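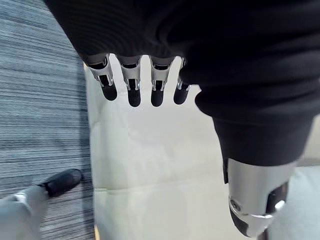

Chapter 9
The Living Room: Seating, Cushions and Floors

From Household Care and Management, Second Edition
Edileuza Holanda and Thenmozhi Raju
Reading time: 6 minutes

In this chapter you will learn to
- put the jobs in a living room in a workable order
- tell the main kinds of seating cover apart and choose a safe way to clean each one
- handle, shape and place a throw cushion without straining its seams
- clean a room that has more than one kind of floor

Words to know: tufting, nap, pile, veining, spot test, loop fabric, snag

9.1 What makes this room different

The kitchen and bathroom, which you studied in the last two chapters, are built to be wiped. Most of their surfaces are hard, and water does most of the work. A living room has fewer surfaces of that kind. A person cleaning it may meet leather, wool, stone, wire, painted wall and wood inside a few steps, and the cloth that suits one can leave a mark on the next.

It is also a room where people leave things. Clothing, cups, mail, cables and toys come in during the day and are put down wherever there is space. Before any cleaning starts, these have to be dealt with. In this book we call that stage clearing, and we keep it separate from cleaning. Students who mix the two tend to walk the same stretch of floor many times over with one object in each hand.

Clear in this order: floor first, then seats, then tabletops. Carry a basket for things that belong in other rooms and empty it once, at the end. Items that belong in the living room go straight back to their places. If you don't know where an item belongs, leave it on a tabletop and ask the householder. Do not guess.

9.2 Seating

Look at a sofa before you touch it. You need to know what covers it, how the cover is held down, and which parts lift off. On many sectional sofas the seat is fixed and only the throw cushions are loose.

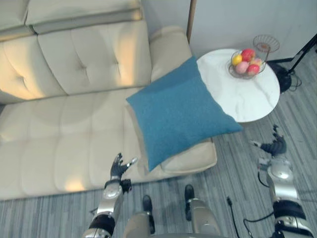
A tufted cover has seams or buttons that pull the surface down into creases, with padding raised between them. It looks tidy and is comfortable to sit on, but every crease is a place for crumbs and dust. Use the soft brush on the vacuum cleaner and follow each seam from one end to the other. Then go over the padded parts with a dry cloth. A pale cover, such as cream leather, shows dye from dark clothing sooner than a brown or black one – check the front of the seat and the tops of the arms, where people rub against it most.

For leather, use a cloth that is barely damp and dry the surface right away. Keep the sofa out of strong sun if the room allows it. For woven fabric, find the care label, which is often under a loose cushion or on the underside of the seat. If there is no label, make a spot test: put a little cleaner on a hidden part, let it dry completely, and compare the color by daylight.

Armrests need separate attention. They take grease from hands and hair, and they are often missed by a person who is thinking about the seat.

Side tables belong with the seating, and it makes sense to finish them at the same time. Lift off whatever stands on the table. Do not slide it. A wire fruit basket can scratch a polished top if grit is caught under the rim. Marble with a gray vein is attractive and easy to dust, but acid dulls it. Lemon juice, vinegar and wine should be wiped up at once, and vinegar-based sprays should never be used on it. While the fruit basket is off the table, turn the fruit and take out any piece that has gone soft.

9.3 Floors

Rooms with two kinds of floor are common. A rug may lie over tile or board, or a fitted carpet may stop partway and give way to something smooth. The line where the two meet collects more dirt than either side.

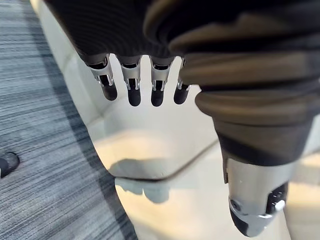 Figure 9.3 Two floor surfaces in one room.

Start with the softer floor. Vacuuming a carpet throws a little dust onto the hard floor beside it, so the hard floor is left until last. On a striped or ribbed carpet, make the first pass along the lines and the second across them. Run the edge tool down the border before you put the vacuum cleaner away.

Cables and stands need care. Coil a loose cable beside the thing it serves and keep it off the walking path. When a stand has spread legs, clean between the legs with a hand brush. Move it only if you have been told that you may.

Worked case. The Skjelbred household has a living room of 200 square feet, part carpet and part hard floor. It is vacuumed every week. The hard part is mopped after the vacuuming, beginning at the wall farthest from the door. The carpet edge is lifted and brushed underneath once a year, in September, when the heating comes back on.

9.4 Throw cushions

A throw cushion is small, but it changes how a room looks more than its size would suggest. One blue cushion on a pale sofa is noticed from the doorway, and so is a crooked one.

Cushion covers made of looped or nubby cloth need gentle handling. The loops catch on rings, watch straps, zippers and rough fingernails. Once a loop is pulled out, the loops beside it tighten and a line shows in the fabric. Do not cut a pulled loop. Work it back with a blunt needle from the wrong side of the cover.

To move a cushion, support it from below with a flat hand. Picking it up by a pinch of the cover puts all the weight on a small patch of cloth, and over time the cover loosens from the filling. To reshape it, press two opposite sides toward the middle, let go, turn the cushion a quarter turn and repeat.

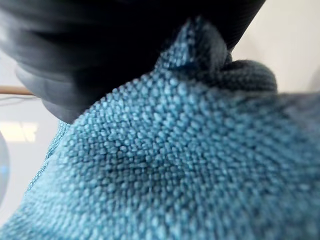 Check your understanding

1. Explain the difference between clearing and cleaning.
2. Why is the hard floor done after the carpet?
3. A householder asks you to clean a marble tabletop with diluted vinegar. What do you say, and what do you use?
4. Describe how to mend a pulled loop.
5. Choose a living room you know. List its surfaces and write the order in which you would clean them.

Related chapters
Chapter 7: The Kitchen
Chapter 8: The Bathroom
Chapter 10: Bedrooms and Linen
Appendix B: Fabric Care Labels

© Wulmont Educational Press | Contact | Back to top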